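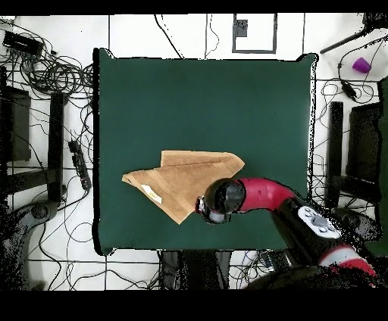
3.2 Towels and folding surfaces

Terry towels make up the largest share of the linen handled in small guesthouses, and they are also the items for which written folding instructions differ the most. We therefore treated them separately from sheets and pillowcases. The set used in this part of the study held 104 towels, all bought new and washed before first use. Colors were kept to tan and light brown so that shade would not affect how a fold was judged. Each towel kept its sewn-in care label, which served as a fixed point when noting which way up the towel lay and which corner was which.

Three surfaces were compared: a bare table, a table with a cotton sheet stretched over it, and a large square cushion laid on a tiled floor. The cushion was included at the suggestion of Edileuza Godoy, who ran the linen room at the Stustudville guesthouse for many years and whose staff folded on floor cushions when the tables were full. A soft surface gives under the hand. The lower layer of the towel sinks slightly when pressed, and the layer above can slide over it when the hand is drawn back. On a hard table the two layers tend to move together.

Every towel began from one of 100 starting arrangements. These were drawn up from notes on how towels come to rest after being dropped from a basket, and we grouped them by outline. The "flat" group had all four corners showing. In the "strip" group the towel was longer than it was wide and had two or more layers along most of its length. The "wedge" group narrowed to a point at one end, with one flap lying over another, as in Figure 4. The remaining arrangements had no clear outline and are called "heaped" below.

Figure 4. A tan terry towel in a wedge arrangement on the green cushion. The point is to the right and the care label is at the lower left of the towel.

Wedges needed the most care in scoring. The point of a wedge is easily taken for a corner of the towel, but it can also be a crease formed where a flap turns over. If the point is grasped and lifted in the second case, the towel opens along the crease and the work has to begin again from a heap. We marked a point as a true corner only if two hems could be traced into it. The label helped here, being sewn at the same place on every towel in the set.

A fold was accepted when the edges of the finished towel lay within one finger's width of each other and no inner layer showed at the open side. This is the rule given in the Mendarholm housekeeping sheet, which we used without change. The stricter rule in Araújo's handbook, which also asks for the label to be hidden, was recorded but not used for the main results.

In all, 515 folds were scored. Of these, 300 were made on the two table surfaces and the rest on the cushion. Two people scored every fold separately, and where they disagreed the towel was laid out again in the same way and looked at a second time. Most disagreements came from wedges on the cushion, where the sunken lower layer made the hem hard to follow. The results for each surface are given in Section 3.3, and the comparison with the Bandari sheet-folding data follows in Section 4.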